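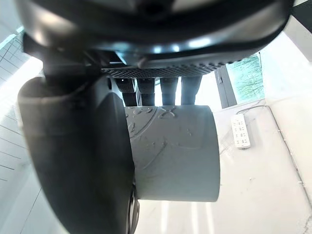

3.2 Desks, surfaces and the things that live on them

We had expected, when we first sat down with the Fallwood households, to spend most of our time talking about drawers and cupboards, and we were a little surprised by how often the conversation drifted back to the tabletop and whatever had come to rest there. People were generous with their stories, and many of them were fond of objects they could not easily give a name to. A plain gray cylinder, for instance, might be a lid, a spacer or a part from some long-gone appliance, and its owner would turn it over a few times, rub a thumb across the raised lettering, and put it right back where it had been.

Figure 3. Small molded part, and a white power strip on a glossy white table.

We came to call these pieces "lingerers," borrowing a word that one of the Pralwood participants used for her own collection. Of the 68 tabletops in the study, well over half held at least one lingerer, and in 12 of them it sat within easy reach of a power strip. We find this pairing rather charming, and we think it deserves more attention than it has had in the earlier work on household clutter. A power strip tends to stay put once it has been set down (the cords see to that), and so the space beside it becomes a kind of harbor, a spot that gets skipped when the rest of the table is wiped and cleared in the evening.

Wear seemed to matter as well. Participants were quicker to throw out a part that looked new than one with scuffs and specks on it, and when we asked why, the answer was usually some version of "it must have been used for something." Raised markings had a similar pull. Even where the letters meant nothing to the owner, they suggested that the part belonged to a larger whole, and that the whole might turn up one day.

The Haugen households, which we visited in February, were tidier overall but kept their lingerers just as faithfully, often in a shallow dish. We return to the dishes in Section 3.3.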